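Course Notes, Unit 6: Learning to Handle Cloth from Demonstrations

Instructor: Qistina Kusuma

Reading before class: the Corville report, sections 1 through 3. You can skip the appendix on network sizes.

Why cloth is a separate topic

In Unit 5 the robot picked up rigid parts. A rigid part has a position and an orientation, and once the robot knows both, it can plan a grasp. Cloth has no such short description. A shirt can lie on a table in more ways than we could ever list, and most of them hide the parts we care about, such as the collar or the hem. When the robot pulls on one corner, the rest of the shirt changes shape too.

Older methods handled this by first lifting the shirt and turning it until a known feature came into view. That works, but it is slow, and it fails when the feature stays hidden in a fold. The method in this unit skips the search. It learns directly from recordings of people doing the task by remote control.

The Corville method

An operator drives two arms through a full fold, starting from a crumpled garment. The system records the camera views, the joint angles of both arms and the opening of each gripper. Each full recording is called an episode. The training set in the report has 1,919 episodes.

The network, called Cotik, takes in the current camera views and joint angles and puts out a short run of future arm motions. The robot carries out the first part of that run, looks again, and predicts a new run. Predicting a run of motions instead of a single one gives smoother movement and keeps the arm from stalling when two choices look equally good.

Labeling the stages

Every episode is split into stages by hand. The report uses 3:

1. Flatten. The garment is pulled and shaken until most of its outline is visible.
2. Fold. Sleeves go in first, then the body is folded over.
3. Place. The folded garment is moved to the side and left there.

The stage label is used only in training. At run time the robot is not told which stage it is in. Students often miss this point, so read section 2 of the report again if it is unclear.

What makes the first stage hard

Flattening takes up most of an episode and causes most failures. The arms must choose two grasp points from cloth that is mostly folded under itself. Color helps less than you might expect. On a garment in a single solid color, the inside and the outside of a fold look the same to the camera. Trim in a second color gives the network something to follow — a cuff, an edge, a stripe — but the same trim can mislead it when another garment with matching trim is in view. A good policy has to keep its attention on one garment while the other lies within reach.

As you look at the view below, pick two grasp points on the crumpled garment in the middle and say which gripper should go to each. Bring your answer to class.
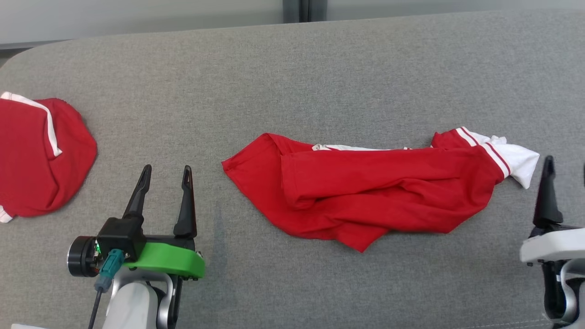 Results

The report tests the trained network on 187 trials with garments that were not in the training set. Two findings matter for this course.

First, removing the stage labels from training hurt the flatten stage and made little difference to the other stages. Second, starting from a half-flattened garment helped far more than adding further episodes of complete folds. The authors take this to mean that the set was short on recoveries — cases where a grasp slips and the operator tries again.

The Liew baseline, covered in Unit 5, was run on the same garments. It did well at placing and poorly at flattening.

Homework

Problem 1. Explain in a paragraph why a run of predicted motions can be worse than a single motion when a grasp slips.

Problem 2. Propose a way to collect more recoveries without asking operators to fail on purpose.

Problem 3. Load the Presidex sample episodes and mark where you think flattening ends. Compare your marks with a partner's and write down where you disagree.

Written answers are due 7/31/19 at the start of class.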